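2021-10-21

Reading glasses, second go. Notes for me and for whoever picks up the Brikside column after this.

Starting point: the Heten readers came with a card that says they "take years off your eyes." I would like to know which years, and where they went. My eyes are the same age they were before lunch. Still, the column is supposed to be a fair trial of things sold to people my age, so I wore them all morning and wrote down what happened.

Setup as before. Same chair, same bottle of cough syrup for the small print, same lamp (the Zustwood, on its middle setting). I read the dosing panel with bare eyes first. Could make out "adults" and what I took to be "do not," which is enough to scare a person but not enough to dose one. With the Hetens on I read the whole panel, including the address of the company. So they magnify. I'll give them that. The drugstore pair from the junk drawer also magnifies, and I read the same panel with those in the same time. The junk drawer pair has tooth marks on one arm from the dog.

Went back and forth three times to see if I could feel a difference. Lighter on the nose, yes. Less of a pinch behind the ears. The "soft focus zone" I couldn't find. Moved my head around looking for it until I felt a little sick, so either I missed the zone or that was it.

The blue-light claim: no way to test it with what we have on the shelf. The card says I'll feel less tired at the end of the day. I was tired at the end of the day. I was tired on the days with no glasses too, and I didn't sleep well last night, so this tells us nothing either way. Please don't let it into the column as a result. Last time somebody did that with the foot cream and we heard about it until February.

Misplacing test. I think this is the only one readers care about, and it's the one I trust most because I can't cheat at it. Every time I lost the glasses I made a mark in the margin. Total for the day was 9. Places found: top of head (the most common by far), on the windowsill, in the pocket of the robe I'd taken off, in the refrigerator next to the mustard. I have no memory of the refrigerator. I also spent a good while hunting for them while wearing them, and I couldn't decide if that should be a mark. I left it out. Put it in if you want a bigger number, but say so.

The neck chain that comes in the box is meant to fix all this. Tried it after lunch. Results: dipped one lens in the soup, caught the chain on a cupboard knob, and got told by a member of my own household that I looked ready to stamp a library book. I used to be afraid of the woman at our school library who wore hers that way. She must have been younger than I am now. That's the sort of thing I'd like to keep out of these notes, but there it is.

Didn't lose them once with the chain on, to be fair. Also didn't lose the soup.

Mirror check. The card suggests looking at yourself in the mirror "to enjoy the new you." Advice to anyone repeating this: don't do it with the lamp on. I've been getting along fine with my bathroom mirror for years because neither of us could see very well. With magnification I found a whisker on my chin that had plainly been there long enough to vote. I found powder in places I hadn't put it. I had thought the towels were clean. All of this counts against the product in my opinion, though I can see it isn't really a fault in the lenses.

Menu test, at Ehlers, early supper. The lighting there is the kind they call warm. Held the menu at arm's length without glasses, ran out of arm, and asked the waiter to back up with it. Then tried the Hetens. Could read the menu, couldn't read the specials board, so I took them off, read the board, put them on, and forgot what the board said. I did this several times and ordered the chicken.

Everyone at our table over 60 had a pair with them, and the pairs went around like the salt. Whoever paid the check wore the pink ones. I asked if any of them believed the printing on the boxes theirs came in. They'd all thrown the boxes away. I suspect this is the state of consumer research on the subject generally.

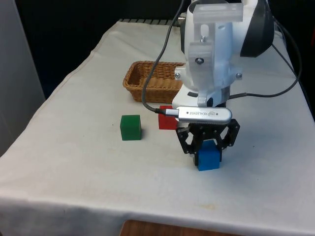
Back to the claims, because I keep circling them. The box says tested on 1,000 wearers. It doesn't say what was tested, or what the wearers were wearing before, or if anybody asked them where the glasses were a week later. I wrote to the address on the card and asked. Nothing yet. I'm not holding my breath, which at this stage of life isn't recommended anyhow.

Things I'd do differently:

Have somebody else swap the pairs so I don't know which is which. I knew, every time, and I wanted the drawer pair to win. That's a bad way to run a test and I'd mark down anyone else who did it.

Use something other than cough syrup. By the third reading I'd learned the label by heart and could have recited it in the dark. Soup cans might do, or the washing instructions on a blouse, which I have never once been able to read at any age.

Do the evening reading in bed. I left it out because I fall asleep in 5 minutes no matter what's on my face, but that's how most people use these things, and waking up with them bent under your shoulder is a fair question of strength. The drawer pair has survived it many times. Don't know about the Hetens.

Keep the chain test away from food.

Where I am with it: they work as glasses. I'm not persuaded they work as anything else. The price on the tag would buy a small heap of drugstore pairs, one for every room and a spare for the refrigerator, and I lean toward saying that in print. But I've only had the one day, and the comfort behind the ears was real, and I notice I'm wearing the Hetens to write this. They were closest.

To do: try the blind swap. Ask if the optician in town will look at both pairs and say what strength they are, as I don't believe the sticker on either one. Return the Zustwood bulb to the hall before anyone goes down the stairs in the dark. Find the drawer pair, which was right here.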